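Visit to the Dingate electrolysis site, Zesthorpe

Posted in Trip Reports

Our section went up to Zesthorpe in November to see the pilot hall and the materials labs at Dingate. Eight of us made the trip. The company makes membranes and catalyst layers for water electrolyzers, and for the last few years it has also run a small line of complete cells so that it can test its own parts under load.

The day started at 9 a.m. with coffee and a safety talk. Hydrogen detectors are mounted at ceiling height in every room with a live cell, and phones had to stay in lockers before we entered the pilot hall. The hall itself is smaller than I expected. Two test stands were running, each with its own water loop and power supply. The larger one had logged 900 hours on the current stack without a membrane change. Voltage had crept up slowly over that time, and the engineers were open about not knowing how much of the rise comes from the anode and how much from corrosion on the titanium plates. They plan to pull the stack after the winter and section it.
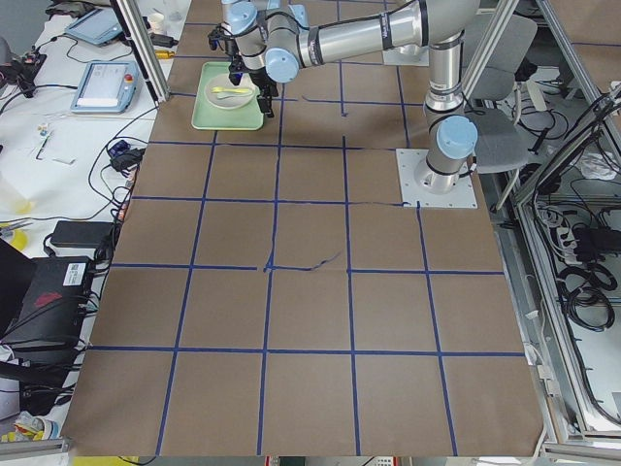

Catalyst loading was the main topic after the hall tour. Iridium is the expensive part of an acid cell, and Dingate is trying to get the same current from a much thinner layer. The inks are mixed in small batches, sprayed onto a carrier film and then pressed onto the membrane. The hard part is keeping the layer even. Thin spots heat up first, and one bad patch can end a test that was meant to last all winter. Their reject rate on pressed membranes is still higher than they would like, and they would not give us a number for it.

Lunch was sandwiches in the canteen. Parking is across the road, and the gate code changes every day, so get it at reception if you plan to go out.

In the afternoon we heard two short talks. The first was on the Krishnan cell, an alkaline design that uses nickel on both sides and no precious metal at all. It runs at lower current, and it is less happy when the power goes up and down, but the parts are cheap and easy to replace. A set of these cells will go to the wind site at Prallthorpe, where the output swings a lot from hour to hour.

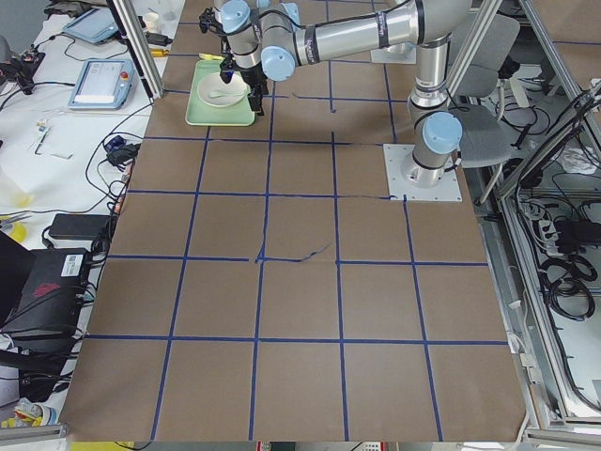

The second talk covered what happens when a cell is switched off many times a day. On shutdown the electrodes can run backward for a short period, and the nickel oxidizes. The team has tried holding a small current through the stack overnight, and also draining it. Holding the current works better but uses power you may not have at a wind site. There were a lot of questions on this, and we ran almost 30 minutes over.

We left at 4 p.m. Slides from both talks will go on the members' page once Dingate has cleared them. The site takes groups twice a year, and anyone wanting a place on the spring visit should sign up early. Closed shoes are required, and bring a warm layer for the pilot hall.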